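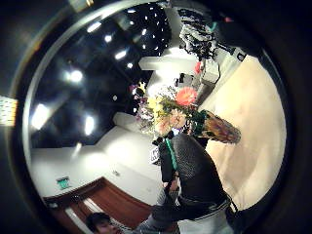
Combien faut-il prévoir pour équiper un petit projet de robotique à deux ? Notre budget final est de 3 720 euros, dont 800 pour la pince.

Au départ, avec Marisa Mazza, on avait tout misé sur le bras -- grosse erreur ! On avait oublié les câbles, les batteries de rechange et le port (presque 100 euros chez Wekska, quand même). Du coup j'ai refait le tableau en juillet, et M. Carbone l'a validé. Il nous reste 40 euros, on les garde pour les vis.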